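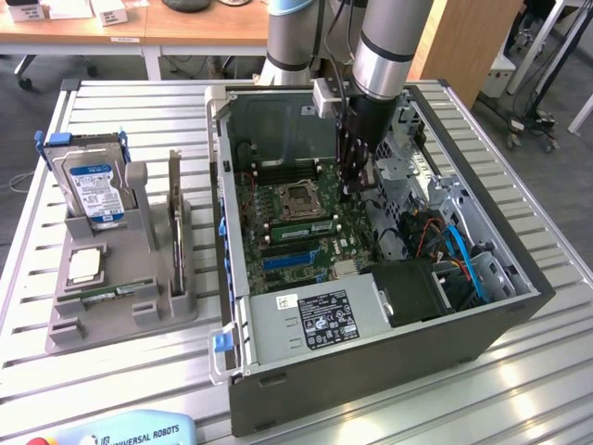

Equipment > Reviews > Workshop Furniture

Search reviews Enter keyword Go

Iltis Height-Adjustable Repair Stool, Second Version

The Flindusdale Lending Workshop reviews seating and benches on behalf of its members. The Iltis stool was placed in the computer repair area in January and remained in daily use there until this report was prepared. It was assessed by Dagmar Kubíček, with a second opinion from Siebe Coppens of the furniture section.

The stool is sold flat in one carton. Assembly requires a hex key, supplied, and a rubber mallet, which must be found elsewhere. The printed instructions are clear except at the footrest, where the drawing shows the collar upside down. Members who follow the drawing will need to take the column apart again.

Seat height is adjusted by a lever on the right side. The highest setting is 82 centimeters, which suits standing-height benches and allows a person to look down into an open computer case without leaning on it. The lowest setting is still too high for an ordinary desk. The rated load is 111 kilograms. 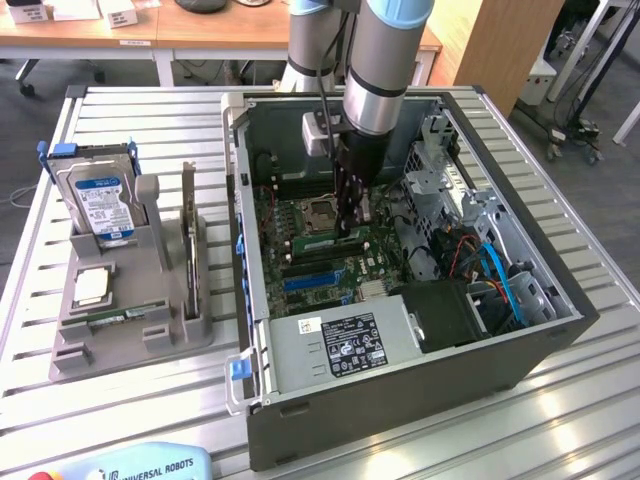 Page last changed: 08/10/2020

Comfort is good for the first two hours. After that, both reviewers found the front edge of the seat rather hard — the padding is thinner there than on the earlier version. The backrest is small and supports only the lower back. It may be removed, and Mr. Coppens preferred the stool without it for close work such as fitting memory or cleaning a heatsink.

The base has four feet and no casters. This makes it steady on concrete, but the feet leave gray marks on painted floors. Felt pads sold for the Skumton bench fit well enough. The seat cover wipes clean with a damp cloth, though thermal paste left a stain that could not be removed.

Spare parts are ordered through Rungrueang. A replacement lever arrived promptly and was the correct part. The gas column is covered for two years, the cover and padding are not.

The stool is recommended for shared workshops with high benches. It is not recommended for members who sit for a full working day, or for those who need to move often between stations.

Related reviews
Skumton Folding Bench
Magnetic Parts Trays, Small and Large
Clamp-On Task Lamps
Anti-Fatigue Mats for Concrete Floors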